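Gruluter 양팔 상차림 키트 대여 검토

제품명: Gruluter 양팔 키트 (그리퍼 2개 포함)
공급: Parri
무게: 48kg
대여료: 월 1,351유로, 설치비 별도
최소 계약: 두 달

소개 자료에는 "어떤 식탁이든 차린다"고 적혀 있다. 어떤 식탁이든이라니, 문구를 쓴 사람이 우리 식당 점심시간을 본 적은 없을 것이다. 부속 프로그램 Lullotis에 등록된 식기는 107종이라는데 목록을 달라고 했더니 아직 정리 중이라는 답이 왔다. 접시 지름과 두께의 허용 범위도 자료에 없다.

Parri의 Caradog Pugh 씨는 그릇이 바뀌어도 다시 가르칠 필요가 없다고 했다. 계약서에는 새 식기 등록이 유료 항목으로 들어 있다. 둘 중 하나는 고쳐야 한다.

한 사람분 상차림에서 볼 것은 속도보다 접시를 쥐는 힘과 내려놓는 각도다. 세워 든 접시를 눕혀 놓는 동작에서 이가 나가면 그 값은 누가 내는지 물었고, 파손 보상은 Flemer 보험에 따로 들라고 했다. 보험료는 견적에 빠져 있다.

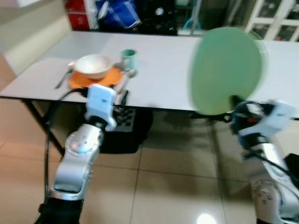 견적서를 다시 받기 전까지는 보류를 권한다. 7월 이후 가격이 바뀐다는 말도 문서로 받아야 한다.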